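Gandside Workshop Papers > Robotics > Gradar: Hand Tracking for a Two-Arm Bench Robot
Search papers, authors, keywords

4. Building and Using the Wearable Rig

Kevin Hegarty and Darragh Cronin

4.1 Requirements

The Gradar arms described in Section 3 need examples of two-handed work before they can be trained on it. Our first plan was to drive the arms by hand through each task and log the joint angles. We gave this up in February. Moving both arms at once takes two people, and the motions that came out were slow and stiff. Thin, flexible material suffered the most, as the two operators could not feel what the other was doing.

The rig described in this section records a person's own hands. It had to meet a short set of conditions. One person should be able to put it on without help. It should leave the fingertips bare, so that the wearer can still feel the edge of a sheet or the seam of a bag. All of it had to be made or repaired with the tools in the shared workshop at Gandside, which has a printer, a soldering bench and a small saw, but no mill. We also wanted to use it at an ordinary desk, with the usual equipment left where it was.

4.2 Wrist and finger parts

Each wrist carries a black strap with white marker tags. The two sides are not the same. The left strap has a row of tags, set at slightly different angles, so that one or more of them should face the head camera as the forearm turns. The right strap has a smaller load. We had meant to build the right side to match, but the wider row kept catching on the sleeve of the wearer who did most of the recording, and we left it as it was.

White plastic pieces sit below the hands and carry markers of their own. They give the software a second reference closer to the fingers. With the wrist tags alone, bending the wrist and sliding the whole hand forward can look much alike from above. The second reference separates the two in most poses.

We printed the plastic pieces in white and stuck the patterns on as paper labels. An earlier set had the patterns printed in two colors of plastic. Those were harder to scratch, but the black areas came out shiny and the detector lost them under the desk lamp. Matte paper under matte tape was better. The labels wear at the corners and have to be replaced when the white border around the pattern is no longer clean. A damaged border did more harm to detection than a scuff in the middle of the pattern.

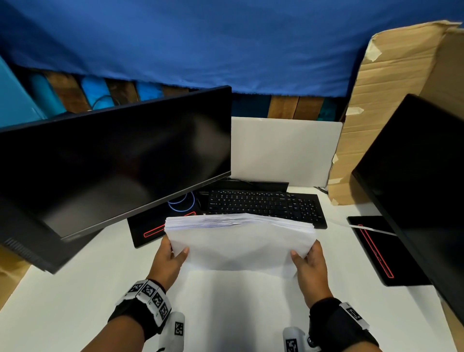 Figure 1. Wrist straps and finger pieces worn while handling a stack of paper at the desk.

4.3 Camera and software

A camera worn on the head looks down at the hands. We chose this over a fixed camera on a stand for two reasons. The wearer tends to look at the work, which keeps the hands in view without any aiming, and the Gradar base has a camera at a similar height, so the recorded view is close to what the robot will have later. The cost is that the camera moves all the time, and any movement of the head has to be removed from the path of the hands.

Marker detection and pose fitting are done by Fosby, a small program written by the second author. It takes each camera image, finds the patterns it knows, works out a pose for every rigid part, and writes the result to a plain text log. Where more than one tag on the same strap is found, Fosby fits a single pose to all of them. Where none is found, it writes a gap. It does not guess across gaps at this stage. Filling them is left to the Uysal step, a smoothing pass that runs after recording and rejects any gap longer than the limit set in its settings file.

Keeping the two steps apart has been useful. Several times we changed the smoothing and reran it on old logs, and we never had to record again for that reason. It also makes faults easier to place. A jump in the Fosby log is a detection fault, usually a pattern read at a steep angle. A jump that appears only after smoothing comes from the settings.

Clocks were a nuisance throughout. The computer and the camera drift apart over a long session. We now start every recording with a sharp tap of the knuckles on the desk, which shows in the image and in the sound track, and line up the two by hand. A proper trigger cable would be better and is on the list for the next version.

4.4 Choice of task

Paper was chosen as the main test material. It is cheap, it is always on hand in the workshop, and it is hard for the arms. A single sheet bends under its own weight. A thick stack behaves partly like a block and partly like many loose sheets, depending on how firmly it is held and where. People handle it without much thought, changing their grip many times in a minute, and those small changes are what we wanted to record.

The written instruction given to the wearer was brief: pick up the stack, even out the edges, put it down. We did not say how. Some wearers hold the stack upright and knock it on the desk. Others keep it in the air and work along the sides with their fingers, and a few fan it first to let the sheets slide. All of these were kept.

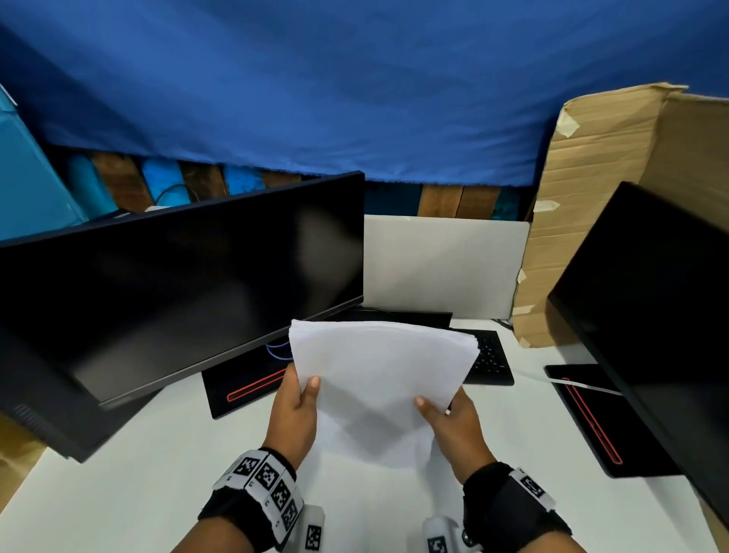

Between takes a second person disturbed the stack, so that the next one would start from a different state. We tried asking the wearer to do this and found that the disturbance soon became a habit, with the same corner pushed out each time. Leaving it to someone else gave more variety and also gave the wearer a rest.

We recorded 23 sessions in all. Of these, 16 were used for training. The remainder were kept for testing or set aside for faults in the log, most of them clock faults of the kind described above. A session ends when the wearer asks to stop or when a strap needs to be reset.

4.5 Problems met in use

The straps slip. Skin warms up, the strap loosens, and the tags turn slowly toward the outside of the wrist. The pose that Fosby reports is still correct for the strap, but the strap is no longer where the calibration says it is. We now repeat the calibration pose, both palms flat on the desk, at the start and the end of every session. If the two disagree by more than 4 mm, the session is set aside.

The paper itself hides the markers. A stack held high comes between the camera and the far side of the hand, and a sheet that curls toward the wearer can cover a finger piece completely. The wrist tags are less affected, as they sit nearer the body. We looked at adding markers to the backs of the fingers and decided against it, given the condition that the fingers should stay free.

White paper next to white tags was expected to be a problem and was a smaller one than we thought. The detector looks for the dark square, and a sheet of blank paper has none. Printed paper did cause false finds, in particular pages with tables or boxed headings. We changed to blank sheets for all later sessions.

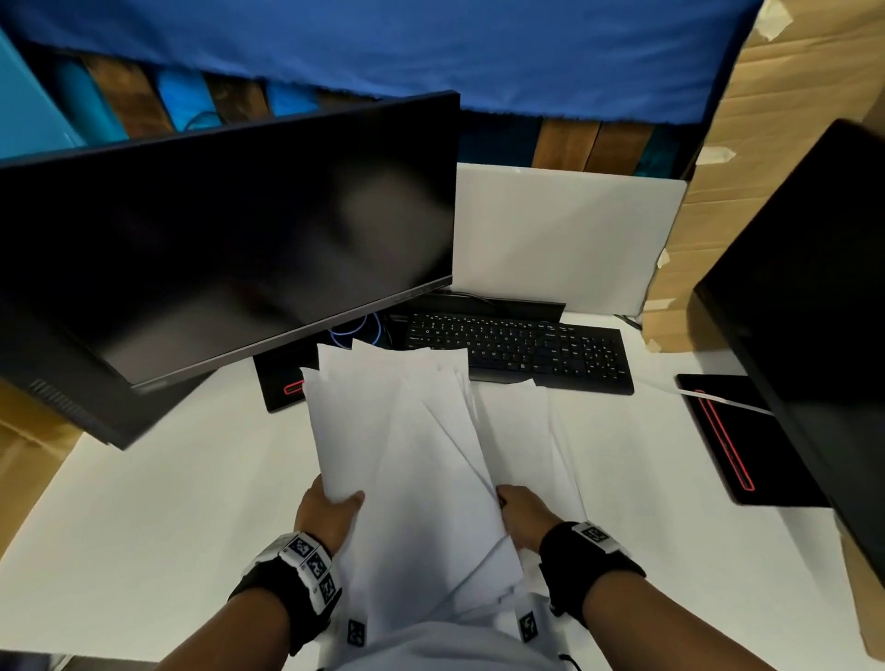
Figure 2. A loosely stacked bundle of paper held with both hands. Square markers are also visible on the front of the wearer's garment.

The body markers came last. With the head camera alone, there is no simple way to tell whether the hands moved toward the chest or the chest moved toward the hands. Patterns on the wearer's front give a rough torso position whenever the wearer looks down far enough to bring them into view. They are on cloth and so they crease, which makes their angle unreliable. Fosby uses only their position and ignores the angle.

4.6 Repair and upkeep

Anyone in the workshop should be able to keep the rig going, and the parts were drawn with that in mind. The tag blocks are fixed to the straps with screws. Glue was used on the first pair and had to be cut away when the hook-and-loop wore out. Spare labels are kept in an envelope with the pattern number written on the back of each one. We once put a label on upside down and did not notice for two sessions, and a small arrow is now printed in the border to show which way is up.

The drawings and label sheets were last revised on August 15, 2023. Changes to the straps made after that are minor and concern the buckle only. The training runs that use the recorded logs are described in Section 5.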